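About Restedness

Most of what gets sold to people who sleep badly doesn't do much. We say so on our front page and it has cost us a few advertisers, which we can live with.

Restedness is a small review and testing outfit. We buy pillows, mattress toppers, earplugs, weighted blankets, sound machines and the apps that claim to know when you were dreaming. We pay full price for them. Then we sleep on, under or next to them for 11 nights before anyone is allowed to write a word. The rule came in after we gave a glowing first-night review to a buckwheat pillow that we were all cursing by the weekend.

So far we have published 674 reviews. Of those, 354 ended in "don't bother." Companies write to tell us this is too harsh. We have read the studies they attach, and a good many were paid for by the company and ran on a few dozen people who knew what they were getting.

What we don't do

We don't take free samples. We don't rank things by what we earn from a link, and there are no links of that kind here. We aren't doctors. If you snore and wake up gasping, a new pillow is the wrong purchase, and you should see someone who can look into it properly.

We also don't give scores out of ten. Does anybody know what a 7.4 pillow feels like? We tell you who slept better with it, who didn't, and what it cost.

Where the money comes from

Readers pay for the October print guide, and Lernelia, our short course on sleep habits, covers most of the rent on the Pacheco office. You may fairly ask whether a site that doubts everything should be selling a course. We asked too. Nearly all of Lernelia is free to read in our archive, and the paid version mainly puts it in order and sends reminders. If you can remind yourself, keep your money.

Corrections

We get things wrong. Eight reviews have been pulled and rewritten, and the old versions stay up with the mistakes marked.
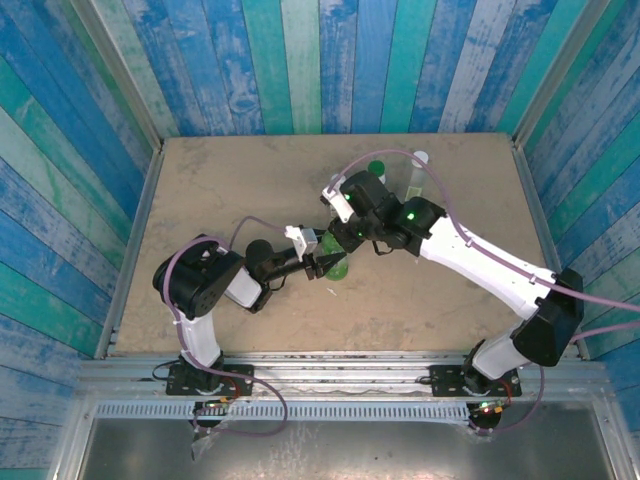
If you think a ninth should join them, write to the corrections desk and say which review and what you found. Complaints from manufacturers go to the same inbox and wait in the same line.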